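List: kitchen-automation-ops
Date: Sep 17, 2025
Subject: Re: Prep line pilot at Vodthorpe, staffing and changeover

> We are due to get the same cell at Villholm before the end of the
> year and I would like to hear from a site that has run it. The
> vendor sheet only covers cycle time. What did it do to the shift
> plan? Our prep people are asking whether they will be moved to
> dish, and I have no answer for them. Also, who clears faults at
> your site, the line lead or maintenance?

Answering in order, with the numbers I have. They cover Vodthorpe only, from the June start through last Friday.

Shift plan. We had four people on morning prep and we still have four. Two of them now spend the first part of the shift loading and checking the cell, and the other two do the work it cannot take: anything that has to be peeled, anything in a deep pan, and all allergen orders. Total prep hours went down by 62 over the whole period. Most of that came out of overtime. No one was moved to dish. One person asked to go back to hand prep full time and we agreed to it.

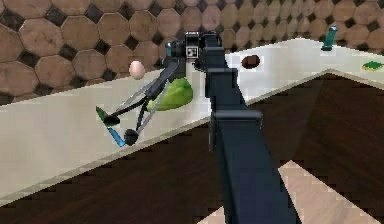

Layout changes are tested in the simulator before the counter is touched, and this is the part of the job that changed most for the prep staff. Under the old arrangement the line lead decided where things went and the crew worked around it. Now the placement has to be written down, and the people who know the counter are the ones who can write it. They review each layout in simulation and mark it up. A typical one has the leafy greens and an egg on one side of the arm, with the bottle and the sponge farther along the other side near the wall. The crew's comments on layouts like that were mainly on cleaning items: they want the sponge outside the food zone entirely, and they want no egg staged next to raw greens at any time. Both are now fixed rules in the Nulell layout file. The integrator had not included either one.

Review time is paid and scheduled, 2 hours per week per person. If you leave it out of the plan it gets done on breaks, which caused a complaint here in the second week. Put it on the roster from day one.

Faults. The log shows 127 stops. Of those, 116 were cleared by prep staff from the panel without a call. The rest went to maintenance. The split depends on training. We gave all four people the panel course, and the line lead has no special access. I would advise against making the lead the only person who can clear a stop, as the cell then waits whenever the lead is at receiving.

Known problems, not resolved:

- Pay grade. Clearing faults and reviewing layouts are not in the prep job description. HR has the request. Get this settled before you install.
- The simulator does not model wet surfaces. A layout that passes can still fail on the real counter after a wipe-down. We hold the cell until the surface is dry, and the delay is not in the vendor's cycle time.
- Noise is within limits but the crew reports that it is harder to hear the pass. We moved the order printer closer.
- Restock still follows the old timetable. The cell runs out of greens before the second delivery on most days.

On what to tell your people: give them the task list for each position before the cell arrives, including the tasks that stay manual. We did this late and it cost us some goodwill.

I can send the roster template and the fault log headings. The Brzozowska site has a different gripper and a shorter counter, so their figures will not compare directly with yours or mine.

Prep operations, Vodthorpe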